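How do I start scoring our club's cricket matches?
Last updated 5th August

Eun-ji Ryu
I've just joined Marinho as a total newcomer and I love it already! They've asked me to keep the scorebook for our match against Hullness and I've only ever watched on TV. Do I need an app, or will paper do? And what do I do with wides and no-balls? I keep getting them muddled with byes.

Adalberto Rangel
Paper, every time! I've scored for seven seasons and I still get a thrill when the batting and bowling totals agree at the end of an innings. Wides and no-balls go against the bowler, byes and leg byes don't – they only go in the extras. A wide isn't a ball faced by the batter either, but a no-ball is.

Sit next to the other team's scorer and call out every run to each other. Check totals at the end of each over. When we made 275 against Ellberg the two books never drifted apart, and what a lovely afternoon that was.

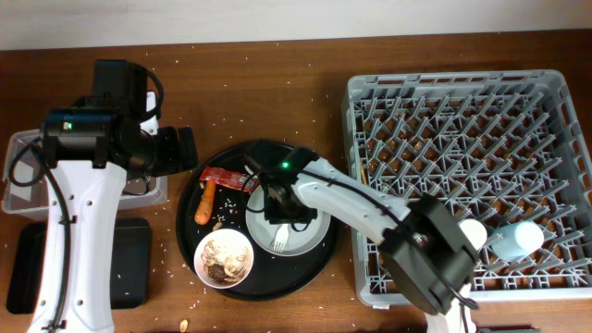 Luana Dantas
App for me, but do learn on paper first like Adalberto says. I use both now – pencil for the book, phone for the folks following from home. Bring a spare pencil and a power bank. Watch the umpire and wave back at every signal so they know you've got it. My first game finished 188 all out and I had 187 until the last check (a missed leg bye, of course). You'll have a great time!

Josué Quintana
paper. ask for the scorer's seat in the shade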